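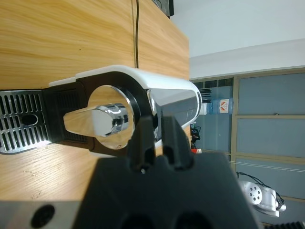 Figure 3. Capsule coffee machine in white, black and chrome, on a wood surface.

4.2 What people told us about the afternoon cup

I came into this part of the study expecting to write about caffeine. I had a whole page drafted on it (Reshma Masilela, who read the early version, crossed most of it out in green pen). Then we started reading the diaries from the Juvville office, and I had to start over, because the people keeping them hardly mention being tired at all. They mention who was in the kitchen.

As described in Section 3, 80 employees at two workplaces kept a short diary of every break they took. That gave us 489 entries after we threw out the blanks and the ones where somebody had just written "same." Juvville has capsule machines (a machine of the general type is shown in Figure 3). The Araya office still makes a big shared pot. I should say that I'm a shared pot person myself, and Yeshi Gebru, who coded the entries with me, doesn't drink coffee, so between us I hope things evened out a little.

The shared pot people wrote a lot about waiting. Somebody empties the pot, somebody else has to make the next one, and you stand there for a while with whoever else showed up. One woman wrote, "Went for coffee, there wasn't any, ended up hearing all about the Cukix account." We got a surprising number of entries like that! Work talk, kid talk, complaints about parking, all of it packed into the few minutes before the coffee was ready.

At Juvville the breaks looked different on paper. People wrote down what they drank, often by flavor, and then they wrote down going back to their desks. When they did talk, it was usually with a person they had walked over with. Hagos Gebremichael suggested we call these "carried" conversations, as opposed to "found" ones, and we use his terms from here on. Found conversations clustered between 2 and 3 p.m. at Araya, while at Juvville we couldn't see any clear bunching by time of day.

I don't want to put all of this on the machines. The Araya kitchen has a window and a bench, and the Juvville one is a corner next to the copy room, where I wouldn't hang around either. Juvville also took in a team from Nandico the spring before we started, and several diarists told us they were still learning names. Rostam Bagheri thinks the merger matters more than anything on the counter, and he may well be right. We come back to his argument in Section 5, along with the 11 follow-up interviews.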